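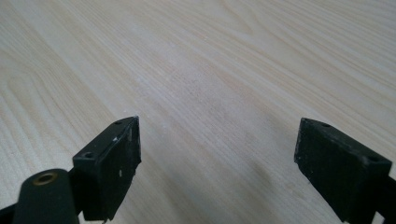
My gripper started dropping things in June, and it took me way too long to work out why. It would close on a part, lift it just fine, and then somewhere on the way over to the bin the part would start to rotate and slide out the bottom. I blamed the software first (I always do) and spent a whole evening messing with the force setting. Then I opened the fingers up over the bare table, got my nose down close, and looked at the tips. Both top corners were rubbed gray where the black had worn off, and the left one had a little chip in it. So that got me looking at the fingers for once, and the fingers are what this page is about.

I'm going to go through what I checked, in the order I wish I'd checked it. My setup is a Cesta two-finger gripper that I bought used from Westton, with bolt-on finger blocks, two screws showing on each top edge when they're fitted... or two screw holes, anyway, with nothing visible down inside. If yours is built differently, most of this still applies.

## Before you touch anything

Cut power to the gripper. I mean pull the connector, don't just hit stop in the software. I had mine "stopped" once while I was poking at a finger, a queued close command went through when the script reconnected, and I got a pinch that left a purple thumbnail for weeks. It was a small gripper and I was lucky. Lakshmi Naidu, who I share the bench with, now keeps the connector in her pocket when she's working on it, and I've started doing the same.

If you have air instead of electric, bleed the line too.

## Step 1: Wiggle the fingers

Hold one finger near the tip and push it sideways, then front to back. A tiny bit of give is normal on mine. Then do the other finger and compare them — that comparison is way more useful than trying to judge one by itself.

My left one moved a lot more than the right. You could hear it click! I'd been running it like that for who knows how long.

## Step 2: Find out where the play is

There are three places it can come from on this gripper:

- the screws that hold the finger block to its arm
- the mechanism, where the brass-colored insert sits in the end of the black cylinder
- the arm itself, if it's bent or cracked

Put a fingertip across the joint between the block and the arm, then wiggle again. If you feel the two parts move against each other, it's the screws. If they move together, go look at the pivot. Mine was the screws. I was so relieved, I'd already priced out a pivot kit from Ekimex and it wasn't cheap.

## Step 3: Take the block off and clean it

Back the screws out and put them in a cup. Wipe the mating faces with isopropyl on a rag until the rag comes away clean. I got a surprising amount of gunk off mine, plus a curl of plastic that had been keeping the block from sitting flat.

Do the gripping faces while you're in there. Dust kills your friction. Scuffs and light scratches I leave alone, but a chip is worth a closer look: run a fingernail over it, and if there's a raised lip, take it down with fine sandpaper on something flat. Don't sand the whole face or you'll lose your parallel.

## Step 4: Put it back

Start both screws by hand, snug them a little at a time, switching back and forth, and use a drop of medium threadlocker on each. I'd skipped the threadlocker when I first built it. Then let it cure before you run anything. Mine sat overnight.

## Step 5: Check and re-home

Plug back in, stand clear, and home the gripper. Close it slowly on a strip of paper near the tips and tug, then do the same lower down. You want the same drag in both spots. If the tips are loose and the bottom is tight, something isn't seated, so go back to step 3 (sorry).

Now run the job that failed. I did 19 picks and dropped none. Before the fix I'd dropped 11 out of the same 19.

## One more thing about force

Remember how I cranked the force up at the beginning? Put it back down! I forgot, and the first soft part I picked up came out with two dents in it. Donal Nic Aodha, who runs a Soler arm with the same kind of fingers, also thinks the extra force was what shook my screws loose the rest of the way. I can't prove it, but I've got mine back at the old setting and I do the wiggle test every morning before I start.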